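Evham Hand-Held Gripper Pair - Buying and Planning Notes

Sold as a pair, left and right. Two curved fingers each, marker cube at the base, small indicator light so the operator knows the unit is awake. Cabled, not battery.

Price per pair: $974
Spare finger set: $200
Marker cube, replacement: ask for a quote

Who buys these: teams recording hand tasks at a desk or counter who don't have the budget for a full arm yet. Tissue folding, tidying, sorting, small household stuff. Most first orders are one pair. Most second orders are cables.

What to budget for besides the grippers - people forget this part. Power strip with room to spare, one long enough to reach the work desk without a stretch. Adapter per side. Storage cases if the kit moves between rooms. A plain table, light top is fine, glossy is not, glare gets on the markers. 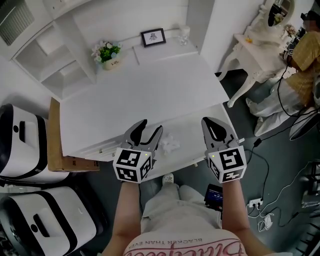
Cable length matters more than you'd think. Measure from the outlet to the desk, then add the operator's reach, then add some more. Tape down anything that crosses a walkway. If two people are working in one room, plan power for both stations seperately.

Setup budget for a single station at our Kodonbridge shop runs $2087 with the pair, spare fingers, power and a half day of setup help. Second station in the same room is less, call us.

Care: wipe the cube faces with a dry cloth. No solvents, they lift the print. Scuffed marker = bad tracking, so replace it. Fingertips wear first, check them every 400 sessions or when things start slipping.

Lead time: pairs ship from stock most months. November is slow, order early. Serkstead pickup ok by arrangment, mornings only.

Returns: unopened, full refund less shipping. Opened, we'll inspect and get back to you.

Quotes and bulk orders: Aidan Brophy, sales desk. Put the number of stations in your first email and he can price it the same day.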